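**Wistesberg starts a toy pickup and lending program for homes with small children**

WISTESBERG, 10/08/2026 - Proten, the household storage shop on Dauda Street, is opening a toy lending room and a free home pickup for toys that children have outgrown or stopped using. The program is called Kusten. It takes in toys by the basketful, checks and cleans them, and lends them out again to families in town for 60 days at a time.

Families can sign up at the shop counter or by phone during opening hours. Pickup is free inside town limits. There is no charge to borrow.

The program accepts the kinds of toys that end up on most living room floors: vehicles, trains, play food, plush animals, balls and plastic building pieces. Toys do not have to be in their original boxes, and they do not have to be sorted by age. A laundry basket is a good size for one pickup and can be carried by one person. Baskets are emptied at the door and handed straight back. 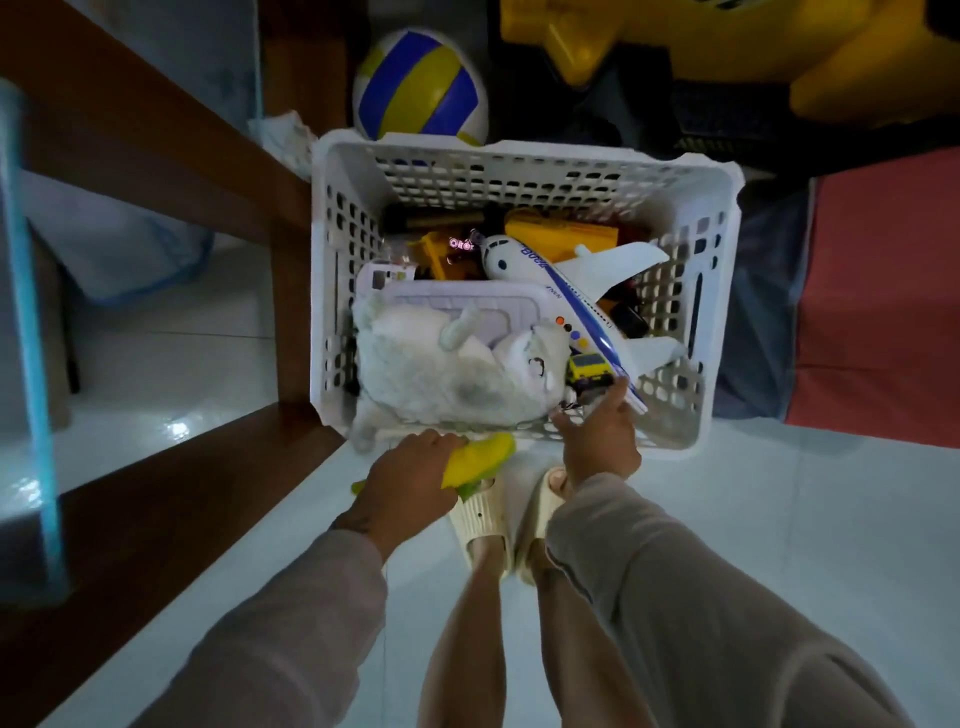 Kenza Farouk

Program lead, Kusten

"Most of the parents I talk to already have the toys in one place by evening," said Farouk. "They go around the room, fill a basket, and push it against a wall. The next morning it all comes out again, and half of it never gets played with. We are asking them to go through that basket once and set aside what they can spare."

Farouk ran a two-month trial of the pickup starting in February, with 30 households taking part. The trial led to several changes. Pickups now happen in the early evening as well as the morning, and families get a reminder call the day before. The trial also showed that large items slow everything down, so play kitchens, ride-on cars and anything else that will not fit in a basket are left out for now.

Plush toys are accepted, which was not the plan at first. The shop had expected to turn them away over washing and drying time, but parents in the trial asked for them more than for anything else. Each plush toy is now washed in a mesh bag, air dried on a rack at the back of the shop, and looked over for open seams and loose eyes before it goes on a shelf. 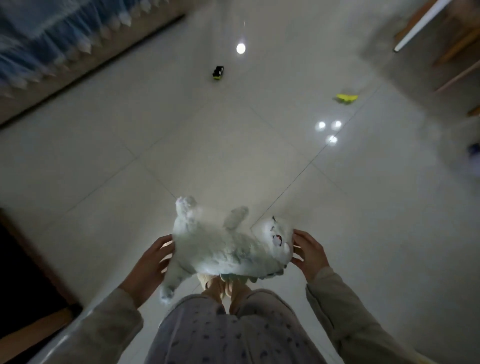
Anyone giving plush toys is asked to check with the child first. Farouk said that a toy given away by mistake can be held at the counter for 2 weeks if the family calls, and that this happened more than once during the trial.

Hard toys are wiped down and checked by Mwanahawa Nyaga, who has handled repairs at Proten for six years. She replaces missing screws, tightens axles and removes stickers that have started to peel. Toys with cracked plastic or a battery door that will not close are not lent out. Battery toys should come with the batteries taken out.

"Trains and trucks are the easy ones," Nyaga said. "A wheel comes off, you put it back. The trouble is strings. If a toy has a cord or a wire on it, I want to see where it's fixed and how long it is before a small child gets it. Please don't cut anything off at home, just send it the way it is."

The shop also asks families to keep clothes and toys in separate baskets on pickup day. During the trial, socks and pajama tops came in with the toys often enough that the shop started a lost clothing box.

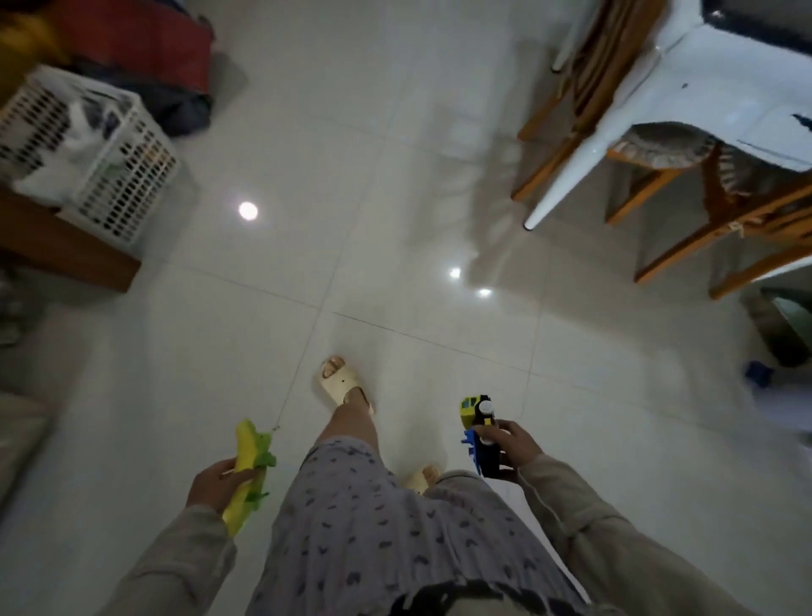 To get ready for a pickup, families are asked to do the following:

- Gather toys from the floor first, then from shelves and under furniture.
- Take out anything broken, and anything with parts small enough to swallow.
- Put heavy toys at the bottom of the basket and plush toys on top.
- Let the air out of balls if they will be stored before pickup.
- Leave the basket near the front door - there is no need to label it.

Borrowing works much the same way. A family may take up to 6 toys at a time and can swap any of them before the loan is up. Late returns are not fined, but new loans wait until the old ones are back. Normal wear is expected. If a toy gets lost or broken, the family just lets the shop know.

The lending room is on the ground floor, past the shelving displays, with space inside for a stroller. Children are welcome to try things out on the rug before choosing.

**Contact:** Kenza Farouk, Kusten program desk, Proten, Dauda Street, Wistesberg. Pickup requests and press questions are both handled at the shop counter.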